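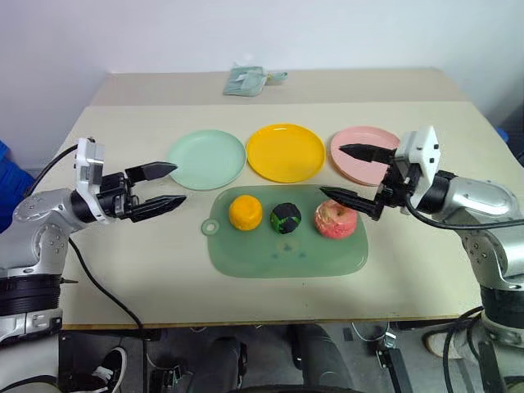 Skornitz play food set no. 2132: plates, cutting board, fruit.

I bought the Skornitz set for my daughter's third birthday in September, and I've now lived with it long enough to have opinions about it (so has she, loudly). Quick background: we already had a play kitchen, a hand-me-down from my cousin with two knobs missing, and it came with a heap of tiny plastic food that I was finding in my shoes. I wanted something simpler with real-feeling plates that a small person could set on a table without everything sliding off. Brinham had this one on the shelf next to a much bigger Karagiannis set with a tea service and a toaster, and I stood there for far too long with one in each hand before I went with the small one.

Let's start with the plates, because they're what gets used every single day. They have a shallow rim all the way around, high enough to stop a toy apple from rolling onto the floor if you carry the plate fairly level. A three-year-old does not carry a plate fairly level, but still! The rim helps. They come in mint, yellow and pink, and I really like these colors together. They're cheerful without screaming at you from across the room, and when the set is left out overnight (always) I don't mind looking at it over breakfast. They also stack nicely, so when cleanup time does happen it's quick.

One thing to know if you have more than one child: every plate is a different color. You may think this is charming. In our house it means that whenever my nephew is over there's a discussion about who gets yellow, and on one particular Thursday that discussion lasted longer than the pretend lunch. My friend Mathias Moser has twins and the same set, and he wrote to the company asking if he could buy another yellow plate on its own. They told him no, very politely. I'd pay for a spare, so Skornitz, if you read these things, please think about it.

The fruit is good, with one oddity I'll get to. Nothing has cracked or split, and our floor is tile, so that's saying something. The pieces are big enough for her to grab with one hand and she can sort them onto plates by herself, which was the first game she came up with. Orange goes on yellow, apple goes on pink, and the other one goes on mint. If I put them down wrong I'm corrected.

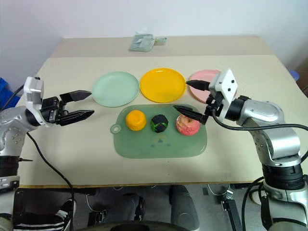 Storage was my main worry with this set, as our kitchen is tiny and the toy shelf is already full. I ended up screwing a little hook into the side of the play kitchen, low down where she can reach, and it's the best thing I've done all year. The cutting board has a tab sticking out at one end with a round hole in it, so it goes straight on the hook, and the plates stack on the shelf underneath. She loves hanging it up herself. The see-through green plastic shows every sticky fingerprint, so I wipe it down pretty often, and I've been gentle around the bluish print near the bottom in case it rubs away. So far so good. The corners are rounded, too, and I've been hit in the shin by that board enough times to be grateful for it.

Now, the oddity. The orange and the apple are easy, any kid will name them. The orange is a bit lumpy and squashed looking, which I find sort of sweet, and the apple is a nice pinkish red with a paler patch. But the third one is nearly black with bright green on it, and it's smaller than the apple. I think it's a watermelon? A very small one? My mother-in-law said avocado. My daughter calls it "the night fruit" and serves it last. It's her favorite, so no complaints from the customer, but if you're buying this to teach fruit names you may want to decide ahead of time what you're going to say.

Compared with the Skurow set my sister has, I'd pick this one for the plates and hers for the food. Her fruit comes apart in halves so the kids can "cut" it with a toy knife, and mine doesn't, so all the chopping on our board is done with the side of a hand and a lot of sound effects. That might bother an older child. At three it hasn't come up once, though I can see it coming by four or so.

Cleaning is easy. I wash it all in the sink with dish soap and leave it on a towel. I haven't tried the dishwasher and I'm not going to, the plates are thinner than our regular kids' dishes and I don't want to find out what the bottom rack does to them.

Would I buy it again? Yes, for a toddler or as an add-on to a kitchen you already own. If you're starting from nothing, get the bigger Karagiannis box and put up with the toaster noises. I'm taking off one star for the missing spare plates, and half a star for the night fruit, which my daughter would like me to give back.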